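Search this diary Go
Home Diary Paper Stash Older Entries About

October 27, 2025

Red day! I have been saving the red for weeks and this morning I finally let myself have it. The pack from Clitell has been sitting on the shelf under the window, still taped, and I kept telling myself to finish the cream and the gray first. Well, the cream is finished, the gray is nearly finished, and I gave in before I had even made coffee.

I should write down where things stand, or I'll never remember. The garland for the Kustside hall needs 756 folded pieces, and as of last night I had 452 in the boxes. They want it up in November, before the winter market, and it has to go the whole length of the long wall and then dip over the door. When I said yes I pictured a few cheerful evenings with the radio on. It has been a lot of evenings. I still love it, though, I really do. There's a moment when a flat sheet gets its first fold and suddenly has a front and a back and a kind of posture, and I haven't gotten tired of that yet.

What I learned today is that red is a different animal from the cream. Cream hides everything. You can fold it, change your mind, fold it back, and from across the room it looks fresh. The red remembers. Every crease you make by mistake stays there as a pale little line, and I spoiled two sheets before lunch by being in a hurry. After that I slowed down, did the diagonal first and left it soft, and only pressed it hard when I was sure the corners agreed with each other. 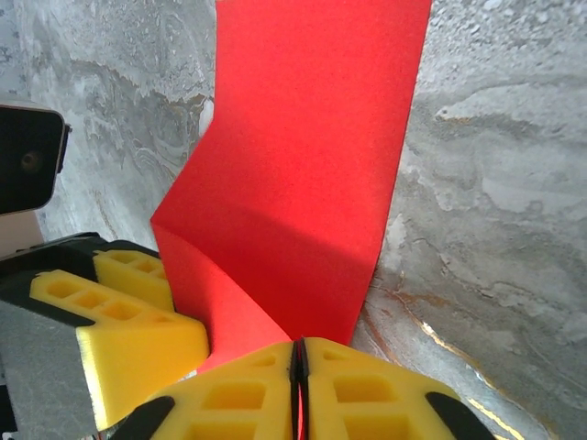
The color changes so much when it's bent, too. Flat on the table it's just red, a mailbox red, very loud. Put one diagonal crease in it and the part near the fold goes dark, almost like cherry juice, while the rest stays bright. I spent far too long tipping a sheet back and forth by the window this afternoon to watch it happen. I'm now wondering if the whole garland should hang with the creases facing the door, so people get the dark side coming in and the bright side going out. Must try it with a short string first.

Also the zigzag edge! I had been trimming it off the cream pieces to make them neat, and what a waste of time that was. With the red I left one alone, just to see, and it looks so much livelier with that stepped bit showing where the paper folds back. No more trimming. I suppose the cream ones won't match now, but I can mix them in so it looks like I meant it.

My hands are sore in a good way. I found the bone folder I bought at Lapiņa years ago, at the bottom of the drawer with the dead pens, and it makes a far better crease than my thumbnail. It's got a chip out of one end so I have to remember to hold it the right way around. I forgot about five sheets in a row and left a scratch on every one.

Made 6 finished red pieces before supper, which sounds like nothing, but they're good ones, and I know the order now. Diagonal, turn it over, fold back the left side, tuck the bottom, press. The tuck is still the part where I hold my breath. If the bottom is even slightly fat it pops out again by morning.

Supper was the rest of the leek soup and some toast. I ate standing up so I wouldn't drip near the paper.

Looked at string tonight as well. Kulovon has the waxed kind on 3,000 foot spools, which is enough garland string for the rest of my life and maybe somebody else's. I want it anyway. The small spool would be sensible. I'm going to sleep on it.

Tomorrow: red again, ten pieces if the light holds, and find the lid for the second box.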